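PRESS RELEASE
For immediate use

Doddale guest houses get shared linen service as Jestero laundry opens its doors

Small guest houses and holiday lets in Doddale will be able to hand over their sheets, towels and duvet covers from December, when Jestero opens a shared linen service in the old Rahman bakery building. Collection starts at 7am. No minimum order.
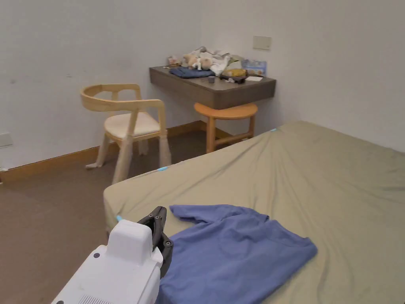
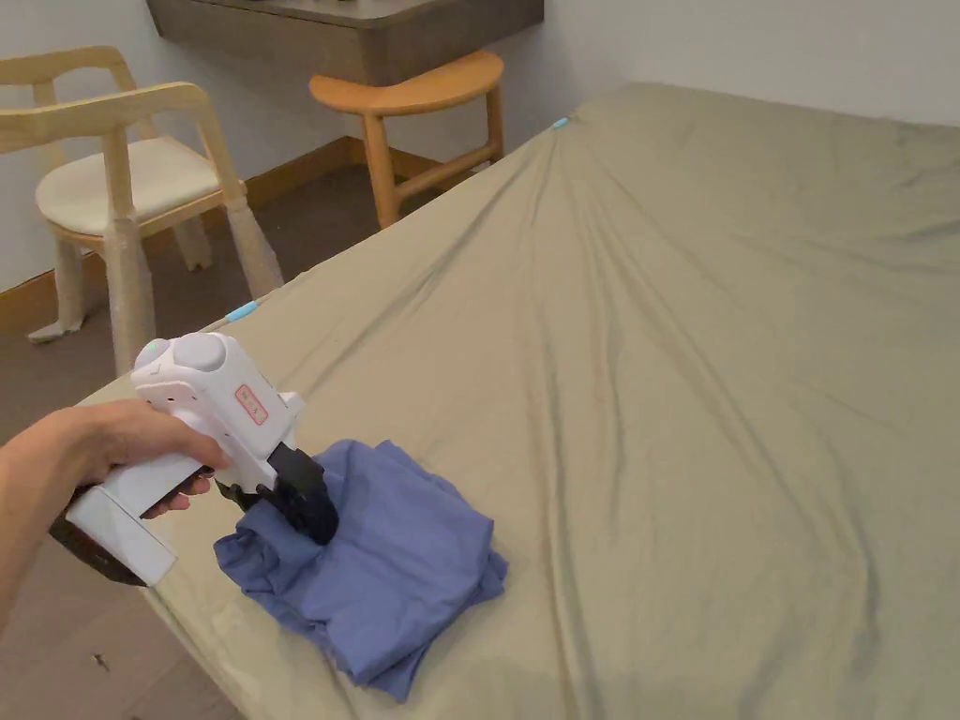
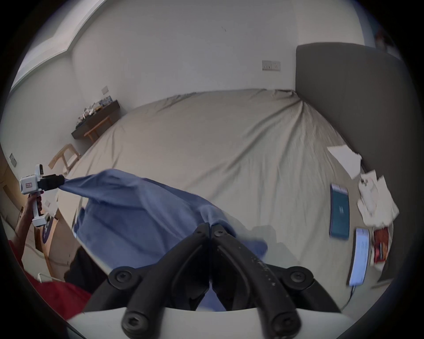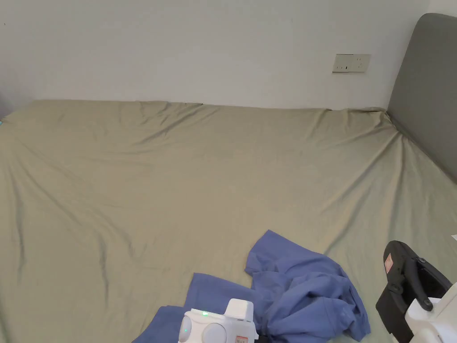

The service is run by Jestero, a laundry and linen hire business owned by Qistina Ong, with booking software from Istix. It has been set up with 11 guest houses already signed, most of them with fewer than six rooms. More are welcome. Larger hotels can ask but they will go on a waiting list for now.

Why now. The last commercial laundry that would come up the valley stopped its round in spring, and owners have been washing at home or driving bags over the hill to town. A four-room place can get through a mountain of bedding on a changeover morning, and in a wet week there is nowhere to dry it. Several owners told Jestero they had turned away one-night bookings purely because of the washing.

"I ran a guest house for nine years and the sheets were what finished me," said Qistina Ong. "Not the guests, I liked the guests. It was standing in the utility room at eleven at night waiting for a dryer. So I know what people want. They want it picked up, they want it back flat, and they want the same number of pillowcases they sent."

How it works:

Owners book a collection online or by phone before 4pm the day before. Bags are left in the porch or an agreed dry spot. The van comes round between 7am and 10am. Clean linen is back the next day by 2pm, in time for check in at most places. Each house has its own coloured tags, so nothing gets swapped with next door's.

There are two ways to use it. Own linen, where Jestero washes, dries and presses what you send. Or hire, where you pick from two grades of cotton and Jestero looks after replacements, stains, tears, the lot. Own linen is priced by the bag. Hire is priced by the bed. Full list on request, its being finalised this week and will be sent to everyone on the mailing list first.

The building has been empty for a good while and locals will know it from the Rahman family's bread. The old loading bay is staying, as is the painted sign over the side door, which the family asked to be kept and which we were glad to keep. The front room will have a small counter for drop-offs, mainly for people without a van-friendly lane. Duvets and heavy curtains from the public taken too, on quieter days.

The machines can handle around 300 kilos of linen on a full day. Heat from the dryers will be used to warm the water going into the wash, and the finishing room faces south so should need little heating of its own. Fragrance free as standard. Owners with guests who react to detergents have been asking for this for years and it costs no more.

Jobs: 4 to begin with, two in the laundry, one driving and one split between the counter and the phones. All are year round, not seasonal. Hours have been set to fit around the school bus where posible. Apply by email or drop a note in at the side door, no form needed.

"People keep asking me whether winter is a daft time to open," said Qistina Ong. "It's the right time. We get the quiet weeks to sort out the rounds and find out which lanes the van hates, and then by Easter we know what we're doing. I'd rather get it wrong in the rain with eleven customers than in August with fifty."

An open morning will be held for owners and neighbours before the first collection. Tea, a look round, a chance to feel the hire sheets before commiting to any. Bring a pillowcase if you want it pressed while you wait.

First 80 bags from new customers will be washed at half price, split fairly between houses so that one big place does not use up the lot.

ENDS

Notes for editors

Jestero is pronounced with a hard J, as in jam.

The laundry will serve Doddale and the farms on both sides of the river as far as the top bridge. Anyone further up should ring, it depends on the road.

Interviews with Qistina Ong can be arranged at the laundry, mornings after 10am are best as she is out on the van before that.

Questions about online booking should go to Istix, everything else to the Jestero office.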